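How Does a Robot Arm Know Where to Go?

If you have ever tried to pick up a cookie with kitchen tongs while wearing one of your dad's winter gloves, you already know a little about my hobby. I build things with robot arms. I do it at a shared workshop called Lurkia, where you pay a bit each month and get a bench, a shelf and a whole lot of friendly noise. My project has a name too. I call it Temel, and it has two arms, so I guess it's really a pair.

Kids who come by on open nights ask me the same thing over and over: how does it KNOW? How does it know where the drawer is, or how hard to squeeze? I love that question, so let's go through it.

Start with your own arm. Hold it out and bend it. You've got a shoulder, an elbow and a wrist, and those are your joints – the spots where you bend and twist. A robot arm has joints too, and inside each one there's a motor. When the motor turns, that part of the arm turns. Get all the motors turning the right amount at the same time and the hand ends up where you want it. Get one of them wrong and it bonks into the table. (Mine has bonked into the table plenty.)

Now close your eyes and touch your nose. You did it, right? You didn't need to look, and that's pretty amazing! Your muscles tell your brain where your arm is. Robots have a trick like that. Each joint has a small sensor that measures how far it has turned, and it reports back to the computer again and again, super fast. So the computer always has a good idea of how the arm is bent, even in the dark.

But here's the catch. Knowing where your own arm is doesn't tell you where the cookie is! For that you need eyes, and a robot's eyes are cameras. The camera sends a picture to the computer, and the computer has to work out which part of it is sponge and which part is table. You do this without trying. For a computer it's hard work, and a shadow can really mix it up.

Then comes the squeezing. My arms have grippers with two fingers each. You have five on each hand, and yours are soft and bendy and can feel if something is slipping. Two stiff fingers have a much tougher job. A sponge squishes, so you can grab it almost any old way. A bottle rolls. A tall box tips over if you bump it. I like to practice with all kinds of shapes for exactly that reason – a robot that's only good at sponges isn't much help around the house.

Drawers are my favorite, though. Think about what you do when you open one. You hook your fingers on the handle, you pull straight back, and you stop before the whole thing lands on your toes. Pull a bit sideways and it sticks. People feel that and wiggle it without thinking. A robot has to learn the wiggle.

And how does it learn? A lot like you learned to tie your shoes: someone shows it, and then it practices. I steer the arms through a job, step by step, and the computer saves every move. Then I do it again with the things in new spots. And again! Last July I wrote down every practice run in a notebook, and by the end of the month I had 600 of them. My hand was so tired of writing. Out of the first 32 tries the robot made by itself, it got the sponge into the tray 4 times. I did a little dance for every single one.

You can try this at home without any robot at all. Get a friend, some tongs and a sock. Your friend closes their eyes and holds the tongs, and you tell them how to put the sock in a bowl. You can only use words like "left," "down" and "squeeze." You'll find out fast how careful you have to be, and you'll probably laugh a lot too.

One safety thing before I go. Robot arms are strong, and they don't know you're there unless somebody taught them to check. If you ever visit a workshop, keep your hands off the table while the arms are moving, and find out where the stop button is.

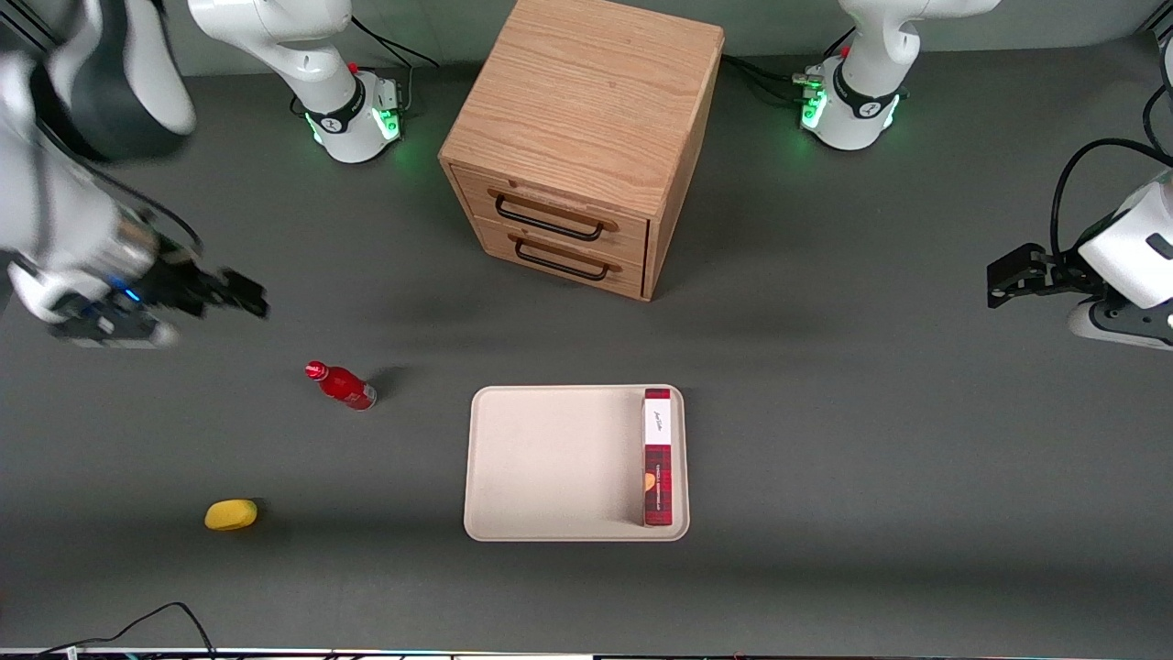 Next on my list is teaching the two arms to work as a team, so one can hold something still while the other one does the fiddly part. You do that every time you open a jar. I've got a feeling it will take me a good long while, and I can't wait to get started.

More from the workshop
Why Do Motors Hum?
Building Zerow, My Very Wobbly First Robot
What's Inside a Camera?
The Goicoechea Marble Run, Part 2
Make a Grabber Out of Cardboard and String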